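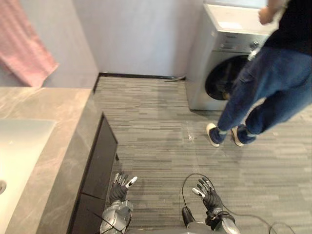
Larasati Govindasamy wondered, when I first put this to her, why anyone would keep toothpaste out on the counter when there's a perfectly good cabinet underneath. Fair point! But we are two adults sharing one bathroom with the washing machine in it, and everything we own seems to drift onto the marble. By the end of February I was wiping up blue and white blobs every single morning, and laundry day only makes it worse – people put things down wherever there's a gap. How do you all keep a small vanity tidy, and is there anything safe for getting dried toothpaste off a gray marble-look top?
Posted by Syafiqah Pattinasarany

Ravinder Charbonneau
Oh, I feel for you, we had the same setup in our last apartment. Please skip the vinegar if there's any chance the top is real marble, as acid will dull it. Warm water, a drop of dish soap and a soft cloth laid over the spot for a few minutes will loosen most of it, and then you just wipe and dry. For the tube itself, I clean the neck with a damp tissue, squeeze from the bottom up and put the cap back on before I start brushing – it sounds fussy, but it's a habit after a week or so. Then the tube stands in a cup with the cap down.

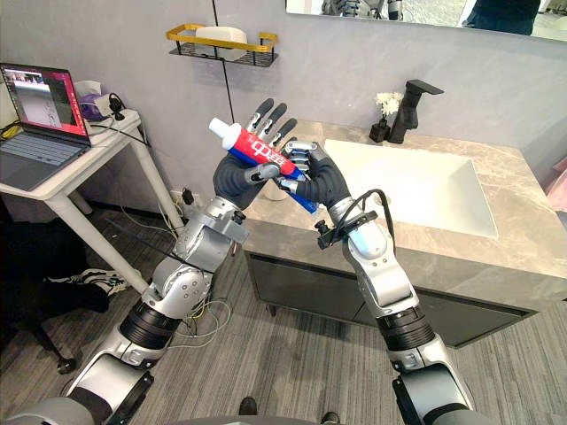

Red and blue toothpaste tube above the vanity, with a small white cup on the counter.

We keep a few flowers by the faucet too, and I find that if there's something pretty there I'm less likely to dump my keys on it.

Arif Rondonuwu
get a wall shelf. mine's from Brunden, fine so far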